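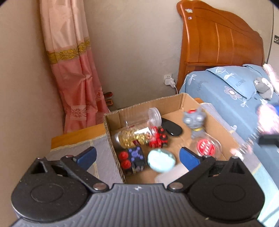

Open box with toys and containers, item 3 below.

Betham toy and household swap – planning meeting, minutes
2023-12-29, upstairs room, Wekbridge
Present: Hinata Hosoda (chair), Phúc Diệp, Diễm Thái, Keegan Doucette (notes)
Apologies: Diễm Lâm

Two Diễms on the list again so first name plus surname thruout.

1. Last minutes
Read, agreed. One fix – the shelving came from Follex, not Đồng. Keegan to correct the copy in the folder.

2. Room
Booked for the swap as before. Tables are downstairs behind the piano. Phúc asked if we can get in the night before to set up. Hinata thinks yes, will check with the office. Heating was off last time till mid morning, somebody needs to ask about that too.
Action: Hinata – office, keys, heating.

3. Mixed boxes
Long one. Toys and containers all in together, and this is how most of the donations arrive. Went through what goes where:

Red toy vehicle – toys, vehicles tub. Wheels to be checked for play before it goes out.
Cat figurine, gray, yellow collar – Diễm Thái wants ornaments kept off the toy tables. Phúc disagreed, says kids go for them every time. Left it that figurines go on the end table where both lots can find them.
Black block toy with the dots and lines on top – toys for now. Keegan to find out if it's meant to do anything.
Clear jar, empty – kitchen, if there's a lid for it. No lid, goes to the craft shelf.
Bottle with the gold pieces – not to go out until we know what the pieces are. Diễm Thái says craft, Phúc thought sweets. Small parts either way so not on the low tables.
Round clear container with red label – label off, then kitchen. Hinata has the sticker remover.
Black oval thing – computer mouse by the look of it. If so, electricals. Keegan to look.
Mint green item – ask Diễm Lâm, she did the intake.

General point from Diễm Thái: stop putting jars and bottles in with toys at intake. Two boxes by the door, one for each, written on the side in big marker. Agreed.
Phúc – low boxes are good for sorting but no use for storing, they won't stack. Tall ones for the cupboard please. Agreed.
Also agreed that anything with small parts gets a bag and a tag at intake, not on the day.
Action: Diễm Thái – door boxes and marker. Keegan – block toy, mouse. Phúc – tall boxes, will ask at Đồng if they have any flattened ones going.

4. Labels and tickets
Printer quote is for 300 swap tickets. Hinata felt 100 would do as half of them came back last time unused. Phúc said the price hardly changes. Went with 300, leftovers keep for July.
Color coding dropped. Too many arguments over what was orange.
Action: Hinata to order.

5. Money
Balance is $403. Tickets and tags to come out of that. Tape still owed to Keegan, reciept handed over at the meeting. Follex invoice paid.

6. Cupboard
13 boxes in there now, Keegan counted before the meeting. Bottom shelf is bowing a bit – heavy stuff (books, jigsaws) to move to the floor. Jigsaws to be kept flat and not on their ends, lids are splitting.
Diễm Thái asked about the bag of odd doll clothes. No dolls to go with them. Phúc to offer it to the playgroup, otherwise out.

7. Cleaning
Hard plastic toys wiped before they go on tables. Soft toys only if they can be washed, tag to say it's been done. Need more cloths, old towels fine, please bring any you have.
Diễm Lâm sent a message asking that nobody soaks anything with a battery in it. Noted.

8. AOB
Keegan – can we have a "don't know" box at intake for things that don't fit anywhere. Hinata worried it'll fill up in ten minutes. Try it once, small box, emptied at the end of each session.
Phúc can't do the early shift on the day, swapping with Diễm Thái.
Tea money – tin is empty, bring change.

Next meeting: same room, Hinata to send round dates once the office answers. Closed early, room needed.

Notes KD. Corrections to me before the next one pls.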